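Blog > Kitchen > Ferments

Posts Recipes About Archive Contact

My first real batch of hot sauce

I have wanted to make fermented hot sauce ever since my neighbor Bohdana Yurchenko handed me a spoonful of hers over the fence and I had to sit down on the step for a minute. It was sour and fruity and then, a good while later, very very hot. Mine from the store has never done that! So in February I ordered seeds (an orange one called Prakico and a long thin red called Meven), started them under a lamp in the hall closet, and spent the whole spring fussing over them like houseguests.

I put 12 plants in the ground and every one of them made it. The Mevens went crazy. The Prakicos sulked until the hot weather came and then caught up all at once, so that one evening I was out there at 9 p.m. with a flashlight and a mixing bowl, picking peppers in my slippers.

The ferment itself is so simple I kept rereading the recipe to see what I'd missed. Chop the peppers, add garlic and a carrot, cover with salt water, and keep everything under the surface with a little glass weight. I went with 3 percent salt. The peppers, water and all came to 1,695 grams on my kitchen scale, so that was 51 grams of salt once I rounded up. Then you put a loose lid on it and wait. By the second morning there were bubbles, and I dragged my husband out of bed to look at them. He was very nice about it.

I let mine go 30 days. The smell changes a lot, from raw pepper to something like pickles and then to something almost like peaches, and I loved opening the closet door just to check. After that it all goes in the blender with some of the brine and a splash of cider vinegar, then through a sieve. Wear gloves. I wore them for the chopping and forgot them for the sieve, and I took my contacts out that night with great regret.
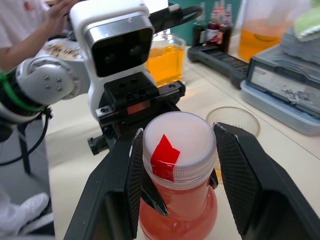
Dagmar Hudec wrote in to say that I should skip the sieve completely, because the pulp is where the flavor is, and that a sauce too thick to pour just needs a wider bottle. She also dries her leftover pulp in a low oven and grinds it up to shake on popcorn, and now I can't think about anything else.

I do like a thin sauce for eggs, though, so next time I'll split the batch and do half her way. I also want to try it with pineapple. Bohdana says the fruit should go in at the blender stage if you want it to stay sweet, and I believe anything she tells me about peppers.

A couple of notes for my own use next year: plant more Meven, put the Prakicos on the south side by the garage, and buy a second glass weight. The seeds I saved are drying on a plate on top of the fridge, and there's a sticky note on them that says DO NOT SNACK.

14 comments 37 shares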